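Home | Reviews | Storage | Bath | Archive

Flukano Open Bins, reviewed by Wafula Sang

The Flukano is a straight-sided open bin sold for drawers, shelves and vanities. I paid for 2 packs and used them from May onward in a bathroom cabinet and a pantry. The item number is 928.

Fit is the first problem. Each bin is listed at 13 inches long, but that figure is taken at the base. The rim flares, so measure your shelf at rim height. Mine cleared the cabinet door only after I moved the hinge-side bin back. 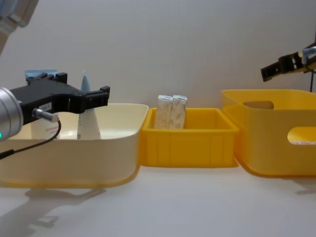

Three containers side by side on a white tabletop.

Rigidity is good. A full load of canned tomatoes did not bow the long walls, and the base stayed flat. The older Ultia bin sagged under the same load - I returned that one.

Tubes and small bottles are harder to store. With no divider, anything tall and narrow tips over once the bin is half empty. Bedano sells a clip-in divider that fits, though it costs nearly as much as the bin.
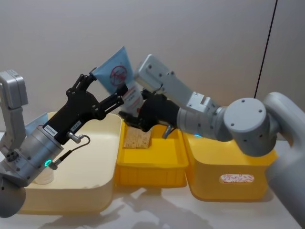 Cleaning takes a damp cloth. The inside corners are tight and hold powder, so a soft brush helps.

Recommended for pantry use. For a vanity, buy the divider too.

Contact | Copyright Massawe Reviews | Back to top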